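Zullel Kitchen Words

A small word list of kitchen and cooking terms in Finnish, Swedish, Vietnamese and English

Version 2, October 3, 2025
Maintained by Jarmo Lahtinen

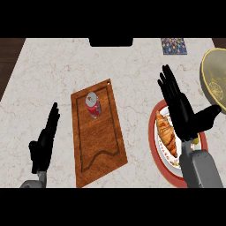
The list started as a help for evening language classes, where the students wanted to talk about food long before they wanted to talk about the weather. The printed dictionaries we had were good for restaurant words but weak for the words one needs at home, such as the name for the end piece of a loaf or the verb for taking the skin off a boiled potato. Version 2 has 1379 entries. Each entry is one meaning, so a word with two meanings has two rows.

Contents

entries.csv contains the word list itself
sources.txt tells where each word was collected
changes.txt contains the changes between versions
sort_notes.txt explains the alphabetical order used in each language

Columns in entries.csv

id: a number which is never used again, also when the entry is deleted
en, fi, sv, vi: the word in each language, in its basic form
pos: noun, verb, adjective or phrase
group: one of 17 subject groups, for example baking, fish, tableware, cleaning up
region: filled only when the word is used in one part of the country
note: free text in English, often empty

The file is saved in UTF-8 with commas between the fields. If the Vietnamese words look broken in your spreadsheet program, please import the file and choose UTF-8 by hand. Opening it with a double click often goes wrong.

How the words were collected

The first words came from class notes. After that, Marcus Lindgren read through old household booklets in Swedish and marked the words that are still in use. Hậu Bùi wrote the Vietnamese column and added northern and southern forms where they differ. For example, a bowl is "bát" in the north and "chén" in the south, and both are in the list with the region filled in. Peninah Biwott checked the English column and removed several words that I had made up by mistake from Finnish.

Every row has been read by one more person than the one who wrote it. Where the two did not agree, the note column says so.

Known problems

The fish group is uneven. Some fish of northern lakes have no everyday name in Vietnamese, and the cell is then left empty. Please do not fill it with a translation of the Latin name.

Swedish words are given as used in Sweden. Finland Swedish forms are missing almost completely, and I would be glad for help with them.

Measures are difficult. The Finnish "kahvikuppi" in an old recipe is not the same amount as an English cup, so these rows should not be used for converting recipes.

The verbs for cutting need more work. English makes a difference between chop, dice, mince and slice, and the other columns do not always follow it one to one.

Changes in version 2

Plural forms moved from their own column to the note
Double rows for "saucepan" joined
Group names written in small letters
The tea words, added in July, are checked

Licence and use

You may copy, print and change the list for teaching, also in paid courses. Please mention the name Zullel Kitchen Words and the version number. If you publish a changed list, give it another name so that people do not mix them.

Corrections

Send the id of the row, the word you suggest and the place where you have heard or read it. One correction per message is easiest for me. I answer slowly in summer.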